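Search this diary
Go

August 15, 2024

Filed under: coffee, home stuff, ramblings

Descaled the espresso machine this morning, finally. It's been nagging me since February! I used the Urnex powder Julián Carrasco left behind when he moved to Sarmiento Street, and the kitchen smelled like a swimming pool until lunch. The first shot after was sour, the second was lovely, and then I had a third I didn't need and cleaned out the spoon drawer.

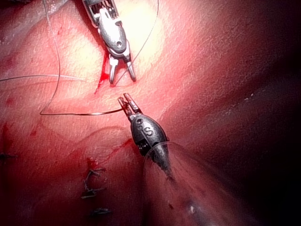
Kojo Addo called while I was wiping down the steam wand. He wants to go halves on a grinder, a used Plinditz, 995 dollars, and I said I'd think about it – which he heard as yes. My hands were so jittery by then that I dropped a portafilter screw behind the stove and went after it with eyebrow tweezers. Picture those skinny silver jaws with the dark thread pinched in them, then picture the opposite, and that was me on the floor with a flashlight. Got it in the end (plus a dried chickpea).

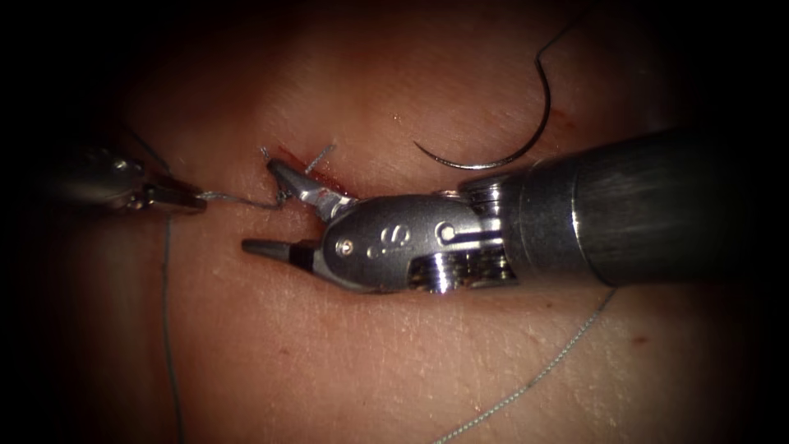

Metal shaft, ridged little wrist, polished silver at the front.

Tried to look up a new gasket after that and the parts page gave me a 404. Wrote to the shop. Had toast. The Hindia record is still on the turntable from last night and I played side two again, the slow one, with the windows open.

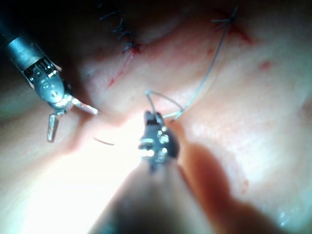

Jaws open, nothing in them.

No coffee after noon tomorrow, I mean it. Also buy milk, and call Kojo back before he pays for that grinder – I haven't got anywhere to put it!

Contact | © 2024 | Back to top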